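Teaching by Doing, Then Doing It Again

Project gallery, Irnden workshop

Ekrem Kılıçarslan has spent most of August with a headset on and a controller in each hand, trying to persuade two simulated robot arms to take an interest in a server rack. Anyone walking past his desk sees a grown man poking at the air. On the screen it looks slightly more dignified.

The idea is simple enough. A person drives the arms remotely, the software writes down every joint angle and camera view, and later a model tries to learn the job from the recordings. We call each recording a demo. Ekrem calls them other things, depending on the time of day.

We got 64 demos recorded before we lost the will to record more, and 54 of them survived review. The rejects went into a folder called Ok, named by somebody who was feeling generous.

Three renders from the rack task are below. Click for the larger versions, which are the same but larger.

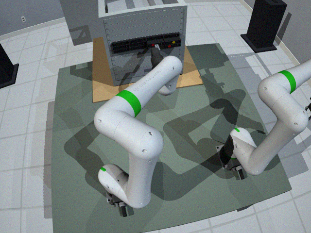
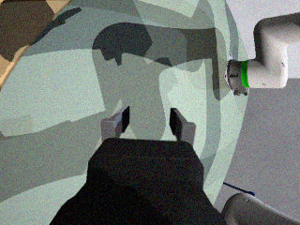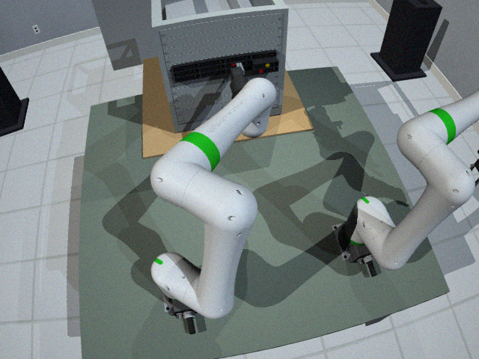
First and third: the left arm with its gripper up against the black rack equipment. Second: a gripper up close, with nothing between its fingers.

The wide views are the ones we show visitors. They have the whole arm in them, green band and all, and people can tell right away which bit is the robot. The close view gets a politer silence. It's much nearer to what you care about when you're driving, though, because the fingers are where everything goes wrong.

A few notes for people who asked how the driving works.

The controller doesn't move the arm joint by joint. You move your hand, the gripper tries to go where your hand went, and the elbow sorts itself out however it likes. Usually this is fine. Now and then the elbow picks a route that no one with a skeleton would choose, and you have to let go of the clutch, bring your hand back to your lap and start again from there. Letting go of the clutch is the first thing we teach. Remembering that you let go of it is the second, and takes longer.

Depth is the hard part. New drivers stop short of the target, close the fingers on air and look hurt. Salamatu Dramani, our best driver by a wide margin, uses the shadows on the mat to judge where the arm is before she goes in. She mentioned this to the rest of us after six weeks. She thought we were all doing it.

Speed matters less than you'd think. Our early demos were quick and twitchy, and the model learned the twitch beautifully. It would hover near the rack, trembling, like someone about to ask for a raise. So we slowed down, threw out most of the early batch and asked drivers to pause before contact only if they meant it. The model copies hesitation with great loyalty.

Two arms also means two hands to keep track of. When one is busy, the other tends to drift, and a drifting idle arm gets recorded along with everything else. There is one demo, much loved in Jaruvcombe, in which the working arm does a perfect job while the other one slowly conducts an orchestra. It passed review. I have asked by whom and been told to let it go.

We started out on the Lavitz control scheme, with the wrist on a thumbstick, and gave it up after 3 days. Salamatu still likes it. She is outvoted, and also faster than everyone who outvoted her, so the setting stays in the menu.

What's next: more drivers, mainly. All of our demos so far come from two people, and the model has picked up both their habits, including the way Ekrem backs out of a move at an angle as if he's leaving a room he wasn't supposed to be in. If you're in Irnden and have an hour to spare, come and have a go. You'll need steady hands and flat shoes, and you shouldn't mind being watched while you miss.

Replays are on the next page, along with the reject folder for anyone who wants cheering up.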